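Modul Arbeitswissenschaftliche Grundlagen
Skript zur Lehrveranstaltung, Abschnitt 3: Rüstzeit und Arbeitsplatzgestaltung
Lehrende: Bindu Nadar, Eifion Parry
Stand: 26. März 2019

Der vorliegende Abschnitt setzt die Kenntnis der Zeitarten aus Abschnitt 2 voraus. Die Aufgaben am Ende sind schriftlich zu bearbeiten.

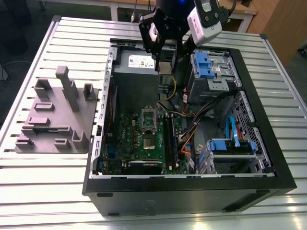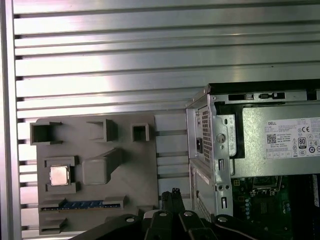
Als Rüstzeit gilt die Zeit, in der ein Arbeitssystem für einen Auftrag vorbereitet und nach dessen Abschluss in den Ausgangszustand zurückversetzt wird. Sie fällt je Auftrag an und ist von der Stückzahl unabhängig. Ein erheblicher Anteil entfällt erfahrungsgemäß auf das Suchen und Bereitlegen von Teilen. Feste Ablageorte verringern diesen Anteil; die graue Aufnahmeplatte auf dem gerillten Aluminiumtisch, in der ein Prozessor in einer eigenen quadratischen Vertiefung liegt, entspricht diesem Grundsatz. Die Gestaltung der Ablage ist vor Beginn der Zeitaufnahme abzuschließen – nachträgliche Änderungen machen die Messreihe unbrauchbar.

Auftragszeit
Die Auftragszeit ergibt sich aus der Rüstzeit und dem Produkt von Stückzahl und Zeit je Einheit. Im Übungsfall Hadden beträgt die Rüstzeit 648 Sekunden, die Zeit je Einheit 71 Sekunden. Verteilzeiten sind in beiden Werten bereits enthalten.

Aufgaben
1. Berechnen Sie die Auftragszeit für Lose von 5 und 50 Einheiten.
2. Bestimmen Sie jeweils den Anteil der Rüstzeit und erläutern Sie den Unterschied.
3. Nehmen Sie Stellung zu der Frage, ob kleine Lose bei unveränderter Rüstzeit wirtschaftlich vertretbar sind.

Die Bearbeitungen sind bei Frau Nadar einzureichen. Rückfragen zur Aufgabe 3 beantwortet Herr Parry in der Sprechstunde.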